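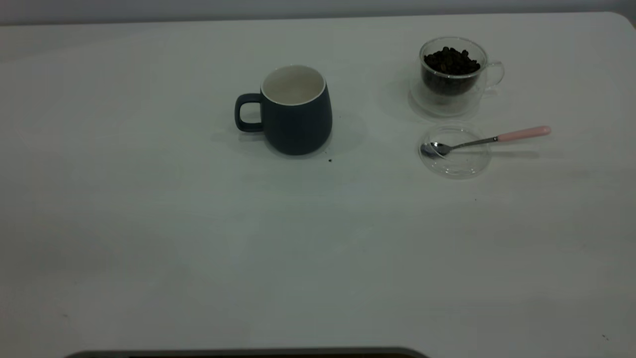 Cirnance: second progress report
Prepared by Melaniia Marchuk for Sandrine Marty, Upadhyay Books

Where the book stands

The manuscript for Cirnance, our illustrated gift book on putting things off, is with the copy-editor. It has 70 spreads, against the 80 in the proposal. I cut the other ten because they were the same joke told again with different furniture. You asked last time whether we could restore them with new drawings. We could, but I don't think the drawings were what was wrong with them.

The artwork is further behind than I would like. All the pencil roughs are in and the first two sections are inked. The third, on unanswered letters, has gone back to the illustrator twice. Her drawings are fine. The text kept changing underneath them, and that was our doing. I have now frozen it, and anyone who wants to alter a caption after this has to come to me with the old one and the new one side by side.

The quiz

I remain unconvinced by the quiz at the back. The idea was that readers would score themselves and find out what sort of procrastinator they are. We tried it on the staff and on a few patient relatives, and nearly everyone came out as a "Simmerer", including two people who share nothing I can detect except an office kettle. Either the scoring is wrong or the types are. I have asked for one more version. If that fails I would like your agreement to drop it and give the pages to an index, which people do look for in a book they mean to dip into.

Reader testing

We sent 500 sample booklets to the Flitmont shops to be handed out at the till with a reply card. 70 cards came back. Most were kind. I would be careful with this. People who fill in and post a card about a book on procrastination are not obviously the people the book is for, and the card asked "What did you enjoy?" before it asked anything else. The sales team have been quoting the results as if they settled the matter. They tell us that some readers laughed at the laundry pages and that several found the type too small. We have made the type bigger.

The more useful comments came from the shop staff. They said customers picked the booklet up, read a page or so and wanted to know who it was meant for. The cover doesn't say. The new rough has a subtitle, and I prefer it, though the designer does not.

Claims on the jacket

The draft jacket copy promised that the book would "change the way you work". I have taken that out. I can find no sign in the testing that it changed the way anyone worked, and I don't think a book with a drawing of a man hiding from his own gutters needs to claim it. The replacement says it is funny and short.

Money

The design line is overspent because of the redrawn section. Permissions came in under, as we dropped the two quotations whose owners wanted more than they were worth to us. Taken together we are slightly over, and I expect to stay there. The printer at Nundunbridge has held the price for the larger format, but only verbally, so I am treating it as unconfirmed until it arrives in writing.

What I need from you

A decision on the quiz, before the index is commissioned.
Approval of the subtitle, or a better one.
Your view on the November publication date. The schedule says we can make it. It also said the inking would be finished by now. Spring would lose us the Christmas tables, and I know what that means for a gift book, but I would sooner argue about it now than after the proofs have gone.

The next report will come with the inked third section or an explanation of where it is.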